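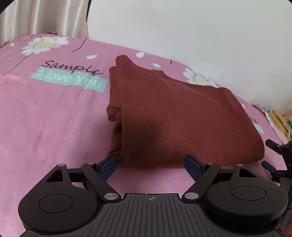 Undetura garment folding build
Minutes of the build meeting, 21/03/2026
Chair and notes: Byung-chul Na

1. Minutes of the last meeting
Accepted with one correction. The jaw opening limit was recorded in inches and should read millimeters.

2. Gripper hardware
Hand-held units stay on the current parallel-jaw linkage. Pivot pins to be checked for play before each evening of recording and again after it. Ribbed faces on the blue pads hold knit fabric well enough on a single layer. On a thick rolled fold they tend to take the top layer and leave the rest. Byung-chul proposed a softer pad from Grundis. Agreed to buy one set and test it on one unit only, so the two can be compared.
Action: Byung-chul to order pads and log part numbers.

3. Recordings to date
Log stands at 1,308 clips. Eighteen have no usable jaw position and will be tagged but kept. The November plan called for 1,300 before any training run, so that condition is met.
Discussion of whether clips that begin with the garment already folded should count toward the total. Left as they are, with a separate tag for start state.

4. Bed setup
The rust knit on the pink sheet is now the standard test pair. Contrast between the two is good. The sheet has print on it (daisies, stem lines, cursive lettering and a teal label reading "I love you"), and the edge finder still picks up the lettering as a garment edge in some clips. Two options were discussed: a plain sheet, or keeping the print and masking it in software. Masking preferred – the folder has to work on an ordinary bed in the end.
Action: try masking on 70 clips and report the false edge rate.

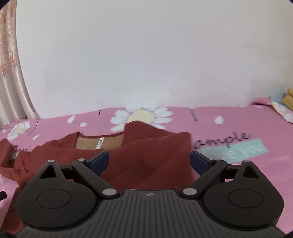
5. Collar detection
With the garment spread out and the neckline open, the beige band inside the collar separates clearly from the red knit. The white label tag is small but bright and may serve as a second marker. Its print is too blurred to read from the wrist camera, and reading it is not needed. The white petals on the sheet are a likely source of false matches for the tag. Suggested rule: accept a tag only where it touches the tan band.
Lens correction is to be applied before this step. The curve along the back of the bed throws off the fold line estimate near the corners.

6. Arm and controller
The Madmont controller board is back from repair. Bench test not yet done. The Owusu power supply runs around 5 percent low under load and will be swapped if the bench test shows dropouts. No arm work until both are cleared.

7. Other business
Clip naming: garment, start state, take number, in that order. Old clips will be renamed by script – keep a copy of the original list.

Next meeting to be set once the pads arrive.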